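4. Desktop client: rollout and handoff between devices

4.1 Setting

Druvwood started as a phone-only messenger and stayed that way for a long time. One account, one phone number, one device. The desktop client (internal name Tejada, we keep it here) came later and was built by a separate team in Drurnden, with its own release schedule and, for a while, its own bug tracker. That split matters for what follows. Several of the odd behaviors we report come straight from it.

We followed 40 people who already used Druvwood on a phone and had never opened Tejada. Office staff mostly, some students. All were given the desktop client on the same day and told nothing beyond the install steps. No training, no tips. They could quit the client whenever they liked and many did, at least for a while. Logging ended on September 30, 2022.

What we logged: which device opened a thread, which device sent the reply, how long between the two. Not message content. Attachment type yes, attachment itself no. Group size was rounded up into bands so that small groups could not be picked out. Participants saw the full list of logged fields before they agreed and could pause logging from the menu.

4.2 Linking

Linking is by code. Open Tejada, get a code on screen, scan it with the phone. Takes seconds when it works. When it does not, the phone says "try again" and the desktop says nothing at all, so people sat waiting on the wrong screen. Okafor's earlier interviews had already flagged this and the wording was due to change in March, but the change only reached the phone side.

A second issue is the phone going to sleep. Tejada in the version we tested is not a full client. It mirrors. The phone holds the keys and the history, the desktop asks for them, and if the phone has dropped off the network the desktop shows a gray bar and goes quiet. Participants read the gray bar as "the internet is down" and went to check their router. One restarted the whole building's access point (she had the rights to do so, unfortunately).

We treat the mirror design as given. There are good arguments for it - fewer copies of the keys, simpler logout, a lost laptop is a smaller problem. There are also good arguments against, and Masson and Kapoor make them at length in their note on independent clients. Our data can't settle it. What it can show is what people do when the mirror breaks.

Figure 4. White robotic arm, dark gray background (rendered).

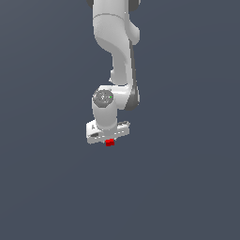
Mostly they pick up the phone and stay there. This was the clearest pattern in the logs. After a drop, the next reply in the same thread nearly always came from the phone, even when Tejada had reconnected well before the reply was typed. And the one after that, too. The desktop window stayed open in the background, fully working, ignored. In the follow-up talks people described the client as "flaky" long after the last drop they had actualy had.

4.3 Handoff

We call it a handoff when a thread is opened on one device and answered on the other. The log holds 728 threads with at least one handoff. Threads with none were left out of this part of the analysis and are covered in Section 5.

Phone to desktop is the direction the designers had in mind. Read on the train, answer at the desk. It happens, but less than expected and in a narrow set of cases: long replies, replies with a link pasted in, replies with a file. Short replies never waited for a keyboard. If the answer is "ok" it gets sent from wherever the question was read.

Desktop to phone is the direction no one had designed for. It came up a lot. Reasons given, loosely grouped:

Privacy at work. A message pops up on a large monitor, other people are nearby, the person reads it and then answers under the desk. Several turned off previews in Tejada after the first such episode. Some turned off Tejada.

Photos. The picture to be sent is on the phone. Moving it to the desktop first makes no sense. So the reply moves instead.

Voice. Tejada could play voice messages but not record them in the tested build. The record button was there, grayed out, with no text explaining why. People pressed it anyway.

Stickers. Not a joke. The sticker tray on the desktop only loads the default set, and people who use stickers use their own. For some threads this alone was enough to keep the whole conversation on the phone.

Drafts are the sore point in both directions. They do not sync. Type half a message on the phone, sit down, open Tejada, the box is empty. Worse, the half message is still on the phone and turns up again days later, when the thread has moved on. We have one report of such a draft being sent by accident. Mikkelsen argues draft sync should come before any other desktop feature and on this evidence we agree.

4.4 Notifications

Double notification was the top complaint in the exit form. Both devices ring. Tejada is supposed to hold the phone's sound while the desktop window is in focus, and it does, but "in focus" is taken literally. Click into a spreadsheet and the phone starts ringing again, with the chat window right next to it in plain view. A grace period would fix most of this. We tried one in a later build, see 4.5.

Read marks are slower than sounds. A thread read on the desktop could keep its badge on the phone until the phone was next unlocked. Harmless, technically. But badges were what people used to decide whether they had answered something, and a badge that lies once is checked by hand from then on.

Figure 5. Red cube, dark slate-gray background (rendered). 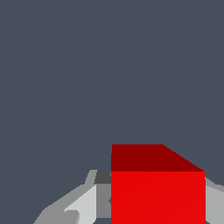

Muted groups deserve a line of their own. Muting on the phone carried over to the desktop. Muting on the desktop did not carry over to the phone. No participant guessed this right in the exit form, and the two teams gave us different answers when we asked which behavior was intended. The help page describes a third one.

4.5 The adjusted build

For the last stretch of the study we moved everyone to a build with 2 changes: a grace period on focus, and a plain-language message in place of the gray bar ("Your phone is offline. Messages will show up when it's back."). Nothing else was touched. Segers prepared the build, with the Aden relay service left as it was so that delivery times stayed comparable.

Complaints about double ringing dropped off. Complaints about drops did too, altough the drops themselves were as common as before. And the stay-on-phone effect from 4.2 got weaker - people went back to the desktop sooner once they had been told what was wrong. We can't separate the two changes cleanly, they shipped together, which in hindsight was a mistake. Time pressure.

To check that the new message was not simply slowing the client down, we replayed 2000 stored delivery events through both builds. No difference worth reporting. Timing tables are in the appendix.

4.6 Limits

Small group, one city, one language. All participants had a fixed desk for at least part of the day, so laptop-only users are missing, and so are people who share a computer at home. The latter worries us more. A mirrored client on a shared machine is a different thing altogether and we'd expect the privacy reasons in 4.3 to look much stronger there.

Also, everyone knew Druvwood well on the phone beforehand. Someone who meets the desktop client first may well read the gray bar, the badge and the empty draft box differently. We have no such users in the log. The follow-up group recruited by Okafor should include them, and the logging fields will stay the same apart from one extra for draft state.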